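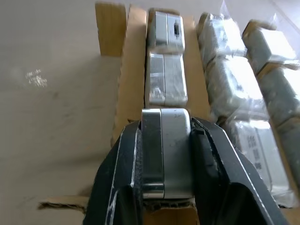
Getting to grips with it.

Morning all, and hello to the new people who've found us through the Rullton fair. I promised a proper update on the radio station and I've been putting it off because there's rather a lot to say, so get a cup of tea and bear with me (this will be a long one, sorry, they always are).

1/ For anyone new: Buvasia is a little community station. We play folk, dance bands, a bit of jazz, school choirs, and on one famous occasion a whole hour of church bells. We've been in the rooms over the old seed merchant's in Rullton for as long as I've been presenting, and I do the early evening programme, which is mostly records and me talking for too long between them.

2/ The lease up there runs out in May. We knew it was coming and the landlord has been very decent, but the building is being turned into flats and there's no getting round that. So we're off to Nilovville, to the old telephone exchange on the corner by the bus stops. I've been in twice now and I'm completely in love with it.

3/ It has THICK WALLS. I can't tell you what this means to someone who has read the local news over a reversing lorry every evening for years. I stood in the back room and clapped my hands like a fool and it was just lovely, dry and quiet, hardly any ring to it at all.

4/ The plan is 2 studios. The bigger one is for live music and will take a small choir or a ceilidh band if they breathe in, and the smaller one is for talking. At the moment we've got the one room for everything, so if there's a string quartet tuning up you can hear them under the weather forecast. A few of you have written in to say you'll miss that, and I think I might too.

5/ The piano is coming. I've had more messages about the piano than about anything else! Yes, it's coming, yes, it'll be tuned after it's had a few weeks to settle, and no, I don't know yet how it gets down the stairs. It went up them before my time.

6/ Now the record library. We've got shelves and shelves of the stuff, a good deal of it given by listeners, and it has all been packed by programme so that whoever is on air can still find what they need. If you gave us records over the years, they're safe and they're coming with us. The 78s are travelling separately, in the back of my own car, on blankets, at a speed that will annoy everyone behind me.

7/ A word about the signal, as I know some of you on the far side of Kaewsai have had a poor time of it this winter. The transmitter isn't moving, only the studios are, so your reception should be just the same as now once we've changed over. If you get us badly at the moment, do try the online stream, and do please write and tell us which village you're in and what time of day it goes crackly. It helps more than you'd think.

8/ There'll be a quiet spell during the changeover. We're expecting 3 days of recorded programmes while the desk is taken out of one place and put into the other. I've put together some of my favourite sessions from the archive for it, including the fiddle evening from the Kaewsai village hall where the lights went out and they simply carried on playing in the dark. You can hear somebody's chair go over halfway through the second reel. I love that recording.

9/ Money, then. I don't enjoy asking but here we are. The rent is covered, the desk is covered, and what's left is the acoustic panels and the new door for the music studio. So far 355 of you have chipped in, which made me go a bit wobbly when I heard, and some 300 of those had never given to us before. Small amounts are every bit as welcome as big ones. The form is on the station website, under Support Us.

10/ If you can't spare anything, and plenty of people can't just now, then please just listen, and tell your neighbour we exist. I met a gentleman at the fair who lives two streets from the station and thought we'd closed down years ago. He's been tuning in since and has already requested the same waltz three times.

11/ We'll have the doors open at Nilovville once we're settled, with tea and a few tunes in the big studio, and I'd love to see you there. I'll post the date here as soon as I've got one. The step at the front is being sorted out with a ramp, as several of you asked.

12/ Tonight's programme is brass bands for the first half hour, then a very old recording of sea songs that I found while packing and had quite forgotten we owned. The sleeve is in a dreadful state but it plays beautifully.

13/ Oh, and the cello case in the corridor at Rullton: if it's yours, please come and fetch it before the van does.

9 March 2022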